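Komeo Home Recording Rules: Frequently Asked Questions

Welcome! If you've joined the Komeo project you already have the hand-held grippers and a copy of the rule sheet, and you probably have questions. We love questions. These are the ones that come up most on the contributor list, answered by the people who review the recordings. The current rule sheet is version 60, and if anything on this page disagrees with it, follow the sheet and please tell us.

Do I have to use a proper table for laundry tasks?

No, and we're glad so many of you don't! People fold clothes on beds, on sofa arms, on top of the dryer. A robot that only knows a clean white table will be lost in a real bedroom, so rule 4 allows any surface you'd normally fold on. You need enough clear space in front of the garment for both grippers to open fully. Pillows, blankets and the rest of the wash can stay at the back or the sides as long as they don't get in between the fingers and the piece you are working on.

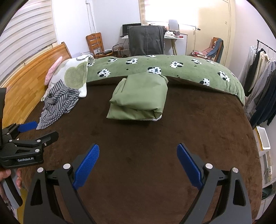
Photo: Gwenaël Lebrun, Komeo contributor guide

A dark plush sheet under a smooth green garment is a lovely combination, by the way. The outline of the fold is easy to follow and the two fabrics behave very differently when the pads close on them. If your garment and your bedding are nearly the same color, change one of them before you start.

Should I tidy the room first?

Only for privacy and safety. Chairs with clothes over them are welcome. Mail, prescriptions, family photos and screens showing anything personal are covered by rule 7 and have to be out of view. Turn monitors off or face them away, and check what sits on the desk behind you too, because you'll turn around more than you expect.

Can other people be in the recording?

Hands holding a gripper are fine. Faces are not, and that includes mirrors and framed pictures. Anyone who shares the room has to sign the household form before the first session, even if they plan to stay in the kitchen. For children under the age of consent in your area we don't accept a form at all, so record when they're out.

How should I hold the grippers?

One in each hand, by the handle, with your fingertips behind the linkage. The joints pinch! Start every take with both grippers fully open and hold them still for a slow breath. That pause gives the reviewers a clean starting point, and session 547 is still our favorite to show newcomers because every single take begins that way.

After that, move at the speed you would fold at home. Beginners tend to slow down to a crawl, and the motion comes out stiff. Gwenaël Lebrun, who wrote most of rule 11, puts it like this in the training call: fold it for yourself, then let us worry about the robot.

What is the right starting position for a shirt?

Face up, collar pointing away from you, front placket running down the middle. The sleeves don't need to match. One can be stretched out to the side while the other curls down along the body, and we want that variety. Smooth the front with your palms before you pick up the grippers, but leave the small creases alone. Buttons may be open or closed, and you note which in the task log. 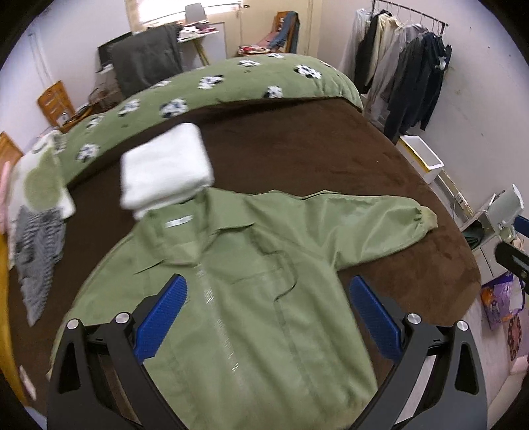 What counts as a failed take?

Less than you'd think. Dropping a sleeve and picking it up again is a good take – one of the most useful things you can send us, in fact. Please don't delete those. A take fails under rule 15 only if:

- you touched the garment with a bare hand after the start pause
- a gripper was set down before the fold was finished
- a face or a private document came into view
- the garment slid off the surface and onto the floor

Mark failed takes with an F in the log and upload them anyway, except the privacy ones. Those you delete on the spot.

Bright windows: yes or no?

Yes, within reason. Daylight is part of a home. Rule 9 asks you to keep the working area evenly lit, so stand where your own shadow doesn't fall across the cloth. If a window is directly ahead and the garment turns into a dark shape on playback, half-close the blind or work from the other side of the bed.

How do I look after the pads?

Wipe them with a damp cloth before each session and let them dry. Lint builds up quickly with plush blankets. Look over the pivots while you're at it, and if one feels loose, stop and use the exchange form. Please don't tighten it yourself, as that changes the opening width and we have to recheck the recordings made with it.

Is there a standard behind all this?

We keep our own rules and compare them with the Petrauskas checklist twice a year. The last comparison was in November and led to the new wording on household forms. Suggestions are very welcome! Quote the rule number and tell us what happened in your session. Ticket 610, from a contributor who folds everything on an ironing board, gave us a whole new paragraph in rule 4.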